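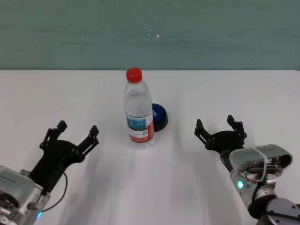
Filed under: Talks / Manipulation

Speaker notes - two grippers, one bottle

Start with the bottle. Let people be disappointed for a second. Somebody will have come for a humanoid.

The question we were asked in November: stay on the Chiriac fingers, or pay for the Clanent ones? Both are parallel, both are black, both have a brochure claiming they are gentle. Budget for the answer was nothing, so we ran it on the bench in Prorkcombe between other jobs.

Setup, keep it short. Same arms, same Nakero controller, same table for every run. One finger set for the first half, then swap both arms over and repeat. 1445 grasps total. Pause here, it took a long time and I want the credit.

Why a water bottle. Clear plastic is miserable for depth cameras. Ours sees the cap, sees the label, and has opinions about the rest. It also squashes, so you find out about your force limit right away. If a gripper only works on wooden blocks, I'm happy for the blocks.

Results slide. 182 failures. Don't read the table out loud. Say: most were the camera, and we had spent two weeks blaming the fingers. (Wait for the laugh. If there isn't one, go on, they're vendors.)

Then the split. With camera misses thrown out, the Clanent set dropped 9 bottles and the Chiriac set dropped more than I'd like to say with their rep in the room. Say it anyway, it's in the handout.

Clutter slide. Put a second object right behind the bottle and everything gets worse. The planner wants to come in from the side, the open fingers are wide, and the back finger clips whatever is there. Closing the pre-grasp opening down to just over bottle width fixed most of that. It's one line in the config. It had been one line in the config the whole time.

Two arms: left and right did not score the same with identical fingers. The wrist calibration had drifted on one side. Recalibrate before you compare anything - I have a slide with only that on it, leave it up while I drink some water.

Cost. Skip if running over.

Recommendation: fix the camera first, then the calibration, then buy fingers if there's money left. We bought the fingers first.

Questions likely: suction? Tried it on the label, it took the label. Force sensing? Next quarter, as it was last quarter.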